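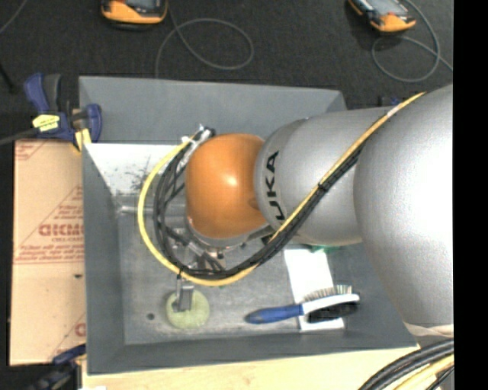

Teemu Honkanen asks if a small workshop should buy the arm first and think about the rest later, as the arm costs the most and the rest is "only bins and cables". I have received this question in other forms too, so I put my answer on the tips page, together with some older notes on planning for a picking arm.

My answer is no. Write the list of the rest first. When we planned our cell in Pritville, the small things took more of our time than the big one, and several of them were not in the budget at all.

Tips for the budget

Start with the things you want to pick. Put them all on a table and look at them. A brush with a handle, a flat box and a round thing like a lid need different ways of holding. If one gripper can't take them all, you need a second set of fingers, and this must be on the list before you ask for prices.

Ask for the price of spare fingers and spare cables in the same offer as the gripper. Afterwards you have less to bargain with. We bought from Fidley and forgot this, and the spare cable was delivered in July, when the work was already late.

Measure the bin inside, at the floor and not only at the top. Many bins have sloping walls, and the floor is smaller than you believe. The arm also needs space for its wrist when it goes down into the corner.

Buy good clamps. A bin that moves 2 mm with every touch will cost you an afternoon of searching for faults in the program. Ordinary bar clamps from the tool shop are enough – one at the corner of the bin is a good beginning, and I would put a second one near it.

Put cable ties, wrap and some metres of extra cable as their own line. Cables along the arm must have a loop big enough for the wrist to turn, so measure with the arm in its worst position. Ties should be firm but not cut into the cable. Look at them every 200 hours and write the date on the wall.

Tips for the planning

Count the sockets. We had to call the electrician twice.

Check the light at the hour when you will work. Shiny arms and plastic film give strong reflections, and a camera may have trouble with them. A curtain is cheap, a better camera is not.

Compare offers on the same paper. Negi gave us a price with training and without stand, Vomis with stand and without training. It took me one evening to make them equal, and then the difference was much smaller than it looked.

Read how long the service contract runs. Ours ends in 2029 and I have already written a reminder in the calendar for the year before.

Keep a reserve. I use 22 per cent of the whole sum, and I don't touch it until the first real week of work is finished. My colleague thinks this is too much – he may be right for a second cell, but for the first one I would not go lower.

Next on this page: what to ask when you buy a used stand.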